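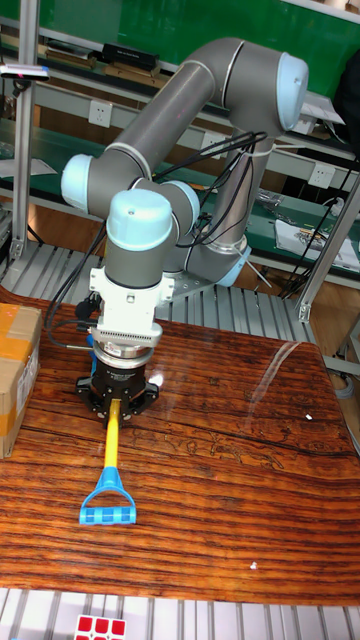

Precious Bautista tells new technicians to start at the flange and work outward, and not to touch the program until the hardware has been checked by hand. Most of the faults reported to her as software problems, she says, are loose screws, tight cables, or a tool weight that was entered once and never entered again.

Chapter 3
Setting Up and Looking After the Tool End

In the last chapter we mounted the arm to its plate, leveled the plate, and set the joint limits. The arm could move, but it could not do any work. This chapter deals with everything that is fastened to the end of it: the adapter, the force-torque sensor, the gripper, and the cables that serve them. It also deals with the numbers in the controller that describe those parts, which have to be right before any contact work is tried.

The cell used for the chapter is the Hindley cell, a six-axis arm standing behind a wooden tabletop. It works with hand tools that have large handles. In the photograph at the head of the chapter the gripper is clamped on a tool with a yellow shaft and a blue D-shaped handle, and the handle rests on the table. A load of this kind is awkward. The weight hangs well away from the fingers, and when the handle touches the table the table pushes back through the shaft, the fingers, and the sensor. You will need to keep both effects in mind when you read the force values later on.

3.1 The order of the parts

From the wrist down, the Hindley cell carries a white adapter, then the force-torque sensor, then the gripper. The sensor sits between the adapter and the gripper so that any force on the gripper has to pass through it. Whatever is bolted above the sensor is not measured. Whatever is below it is measured all the time, including the weight of the gripper body and of any cable that hangs from it.

This last item causes more trouble than students expect. A cable that runs from the gripper up to the arm goes around the sensor, and if it is pulled tight it carries part of the load. The sensor then reads low in one direction and correctly in the others. Turn the wrist and the error moves. There is no setting in the controller that will correct for it, and the only repair is to give the cable a longer loop.

Before you assemble the parts, wipe every mating face with a dry lint-free cloth and run a fingertip over it. A burr or a grain of swarf between two faces will tilt the gripper. The tilt may be too small to see at the flange and still put the fingertips off by a width that matters. Fit the locating pin first, bring the faces together by hand, and start all the screws before tightening any of them. Tighten in a cross pattern, in two passes, to the torque given in the sheet for that part. Do not borrow the value from the part above it. Screws of the same size often go into different metals in the same stack, and the softer thread sets the limit.

Mark each screw head with a line of paint pen that runs onto the housing. A broken line at the next inspection means the screw has turned.

3.2 Dressing the cables

Cables fail where they bend most often, and on a six-axis arm that is usually at the wrist and the elbow. The aim in dressing them is to spread the bending over a long, easy curve and to keep it away from the connectors.

Put the arm in its most folded working pose and look at the slack. Then stretch it to its longest reach and look again. Turn the last joint to both ends of the range the program uses. At no point should a loop go tight, rub on a joint cap, or drop low enough to catch on something on the table. If it does, free the cable at the nearest tie, move the slack to where it is needed, and go through the poses again.

Ties belong on the links. A tie placed across a joint will either cut into the cable or hold the joint back. Near a joint, leave a hand's width before the first tie. Pull it snug enough that the cable cannot slide under its own weight, but loose enough that you can twist the cable with two fingers. Trim the tail flush, as a cut tail will scratch the next person who reaches in.

Princess Cabrera, whose maintenance notes for the Mazza line are used in several places in this book, dresses the cables on a new cell twice. The first time is a guess, she writes. She runs the cell for a shift on the real program at low speed, looks for bright or dusty patches on the jacket, and then cuts every tie and does it over.

3.3 Telling the controller what it carries

The controller needs three things for each load: the mass, the position of the center of mass, and the position of the tool point. The mass and center of mass let it take gravity out of the force readings. The tool point tells it where the work is being done.

Enter the empty gripper as one load and the gripper with the tool in it as another. Switch between them in the program at the moment the fingers close and again at the moment they open. If the switch is left out, the arm behaves as if something were pulling on the tool, and a routine that searches for contact may stop in midair. If the switch comes too early, the opposite happens and the arm may sag toward the table when hand guiding is turned on.

Weigh the parts on a bench scale if you can. Catalog values seldom include the screws, the adapter, or the cable. For the center of mass, most controllers have a routine that holds the load in several poses and works out the answer from the sensor. The routine is good, but it assumes that nothing is touching the load. Lift the tool well clear of the table before you run it, and check that the handle stays clear in every pose.

A long tool with a heavy handle may also slip in the fingers during the routine. Put a pencil mark across the finger and the shaft before you begin. If the two halves of the mark no longer line up at the end, discard the result, clean the finger pads, and repeat with a higher grip force.

3.4 Zeroing the sensor

All force-torque sensors drift. They drift most in the first part of a shift, while the electronics are warming up, and again if the room temperature changes. Let the sensor run until its readings settle, then zero it with the arm still, the tool off the table, and the tool pointing the way it will point during the work.

Zeroing with the handle resting on the table is the most common mistake made on this cell. The sensor accepts it without complaint. The contact force is then stored as zero, and every reading after that is wrong by the same amount. A simple guard is to make the program lift the tool, wait for the arm to stop, and zero the sensor itself, so that the operator never has to press the button.

3.5 The log

Every cell should have a log, and the log should be kept at the cell. The Hindley log is a bound notebook. Each entry gives the hour meter reading, the initials of the person, what was looked at, and what was changed. An entry that says only "checked gripper" is of no use to anyone. A good one looks like this:

1681 h. PB. Gripper removed. Paint line broken on one adapter screw, others good. Cleaned faces, refitted, torqued in two passes, new paint. Tool point checked against pin, no change. Cable loop at wrist lengthened, had been touching the bracket.

The value of such an entry shows up later. On the Promton cell, described in Chapter 5, a gripper began to drop parts after a change of finger pads, and the log showed that the grip force had been turned down months earlier, for a thinner part, and left there. The pads were good. Without the log they would have been changed again.

Before you go on

Work through the following on your own cell, with the arm in reduced speed and a second person at the stop button.

Remove the gripper and sensor, clean and refit them, and mark the screws.

Move the arm through its folded and stretched poses and write down where the cables come closest to touching. Correct the ties if needed.

Enter the empty and loaded values. Hold the loaded tool still in the air in two different wrist positions and compare the force readings. They should both be near zero. If one is and the other is not, look first at the cables and then at the center of mass.

Write the log entry before you clear the tools away.

Section 3.6 takes up the gripper itself, starting with finger wear and how to measure it.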